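FOR IMMEDIATE RELEASE

Pistatley Opens Forsyth Showroom for People Who Have Run Out of Places to Put Things

FORSYTH - Pistatley, the maker of made-to-measure shelving, desks and cabinets, will open its first showroom in August, in the old Trikidon glove works on the canal side of Forsyth. The doors open at 10 a.m. There will be coffee. There will also be a ribbon, although the company could not agree on a color and has settled for string.

The showroom takes up the whole ground floor of the building, which dates from 1822 and has not had a straight wall since. Pistatley regards this as a selling point. Most of its customers live in houses with the same complaint, and it seemed fair to show them shelves fitted into a room that leans toward the water. The tape measures on the wall by the entrance are for public use. Please put them back.

For the past nine years Pistatley has sold entirely by mail and telephone. Customers measured their own walls, sent in the numbers, and received a flat stack of parts along with a booklet of instructions. The system worked well for people who can measure walls. For the rest, the company kept a drawer of spare panels and a very patient phone line, and both will continue.

What is in the showroom

Visitors will find 12 full-size room settings, from a hallway too narrow for a coat to a home office built under a staircase. Every setting is furnished with ordinary belongings, borrowed mainly from staff, who were asked to bring in whatever was on their shelves at home and not to tidy it first. Two people tidied it first. Their settings are near the back.

The company took this approach after looking through a good many furniture catalogs, its own included, in which every shelf holds one bowl, three gray books and a twig. Pistatley has sold shelves to a lot of people and has yet to receive a letter about a twig. It receives letters about board games, printers, tax papers, bread machines, cables that fit nothing and trophies for sports the owner no longer plays. The settings have been built with those letters in mind, and a few of the letters are pinned up beside them with the senders' permission.

The Ramov range

The opening also brings in Ramov, a new range of built-in wall units that combine open shelves with a full-width desk. Ramov is the company's answer to the spare room, which in most homes is expected to be an office, a guest room and a storage unit, and tends to be best at the third. The units come in white, oak and a green that the paint supplier calls Wet Fern and everybody at Pistatley calls the green one.

Shelf heights are set when the order is placed. Depth can be changed as well, and customers are urged to measure the largest thing they own before choosing. The design team lost most of a spring to an argument over drawer handles, with one side wanting bars and the other wanting no handles at all. Bars won on the standard unit. The losing side may be visited in the options list, under "push to open."

White units of this kind leave plenty of room for whatever the household thinks belongs there, up to and including a potted plant and a pair of cushions shaped like chocolate-chip cookies.
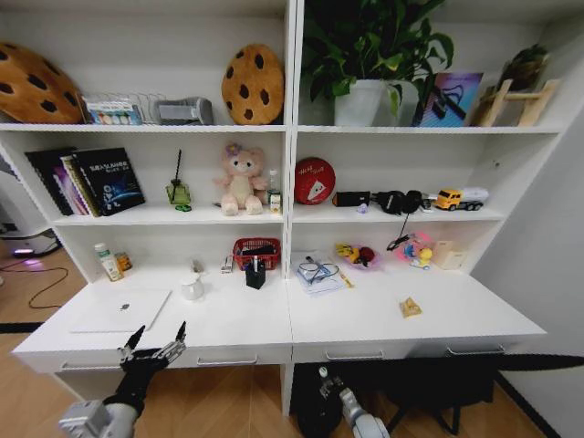 Prices and ordering

A basic Ramov unit starts at $1529, delivered. Fitting costs extra and is available within 88 miles of Forsyth, a distance chosen by the company's two fitters, who would like to be home for dinner. Customers farther out can still order by mail and will receive the usual booklet, now in its sixth edition. Step 14, which generated more phone calls than the rest of the booklet put together, has been rewritten and is now steps 14 through 17.

The first 1000 visitors to the showroom will be given a free sample box with a piece of each finish, a pencil and a paper ruler. The ruler is accurate. An earlier batch was not, and if you picked one up at last year's home fair in Forsyth, please throw it away before you order anything.

The shelf swap

On opening day the yard behind the building will host a swap table for household objects in working order. Bring something you have been moving from shelf to shelf for years and leave with something another family has been moving from shelf to shelf for years. Pistatley makes no claim that this will free up space. Large furniture, live animals and exercise bikes cannot be accepted. The swap runs until 3 p.m., and anything left over goes to the charity store on the corner, which has been warned.

Visiting

The showroom is at the Trikidon building, Canal Side, Forsyth. Opening hours are 10 a.m. to 5 p.m., closing for lunch from 1 to 1:30 - it is a small staff and they all like the same sandwich place. Parking is free in the yard except on opening day, when it will be full of other people's fondue sets. The entrance is step-free, and the floor slopes slightly to the left.

About Pistatley

Pistatley designs and makes fitted shelving, desks and cabinets at its workshop outside Forsyth. All parts are cut to order. Offcuts are turned into shelf brackets, sample pieces and, every December, a large number of birdhouses.

Press contact: Pistatley Press Desk, Trikidon Building, Canal Side, Forsyth. Samples and floor plans of the showroom are available on request.

ENDS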